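Acessórios de cabelo: a gaveta virou mesa

Galeria Starnia, parte 8 da série das gavetas. Quem acompanha já sabe como funciona: abre-se uma gaveta, despeja-se tudo, separa-se, volta só o que se usa. Desta vez os acessórios de cabelo. Fotografia e umas linhas, texto curto que hoje o tempo é pouco e ainda há jantar para fazer.

Ponto de partida: uma gaveta na casa de banho que já não fechava. Molas, elásticos, travessões, uma fita de Carnaval, ganchos soltos no fundo, um pente sem dentes de um dos lados. Cabelos agarrados a tudo. Passei um ano a comprar elásticos porque nao encontrava os que tinha.

Regras da casa. O que está partido sai. O que puxa o cabelo sai tambem, por muito bonito que seja. Elástico que já não volta ao sítio, lixo. Os ganchos simples vão para uma caixinha com tampa, à parte, senão espalham-se outra vez.

Depois o tabuleiro. O meu é raso, forro bege claro, bordas verde-escuras. Anda cá por casa há anos, já teve botões, já teve chaves. O forro tem uns riscos, não faz mal. Serve bem porque se vê tudo de uma vez, nada fica por baixo de nada. 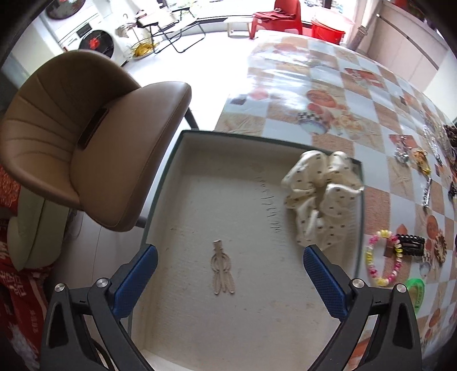 Mesa da sala de jantar, toalha de plástico aos quadrados com as frutas. No tabuleiro, o gancho dourado claro com as correntinhas de contas e o elástico de tecido creme. Os outros à direita, na toalha: o de contas rosa, amarelas e verdes, a mola castanho-escura, o transparente brilhante, etc.

Starnia, desculpa meter-me, mas correntinhas e tecido no mesmo tabuleiro nunca deu certo cá em casa, prendem-se umas no outro e depois é puxar fios. Eu uso as divisórias da Zekdale, as mais baixas, e ponho os de pano todos num saquinho. Assinado, Plidcombe.

Tem razão a Plidcombe, fica anotado. As divisórias ainda não experimentei, se alguém tiver medidas diga nos comentários. Por agora a solução é cartão cortado à mão, de uma caixa de cereais, e os de tecido de um lado só.

Mais uns apontamentos, para quem quiser fazer o mesmo:

Lavar os elásticos de tecido antes de guardar. Saco de rede, água fria, secar na horizontal. Os de contas só com pano húmido.

Molas de metal: ver se têm ferrugem no eixo. As que têm mancham o cabelo claro e as fronhas.

Pecinhas com brilhantes, cola a descolar: uma gota de cola transparente e deixar 20 minutos quietas. Se cair outra vez, paciência.

Etiquetas de papel, daquelas que vêm da loja, tirar logo. Ficam anos penduradas e ninguém dá por elas.

Conjuntos de criança separados dos de adulto. Em casa não separei e arrependi-me logo na manhã seguinte, 8 da manhã, toda a gente à procura da mesma mola.

O que sobrar em bom estado segue para a caixa de trocas da Duggan, que aceita acessórios até dezembro. Lavados, por favor, e num saco fechado.

Próxima gaveta: a dos cabos e carregadores. Deus me ajude. Quem quiser mandar fotografias das suas, o formulário é o do costume, no fundo da pagina.

Arquivo da série: cozinha, talheres, costura, medicamentos, papelada, meias, velas.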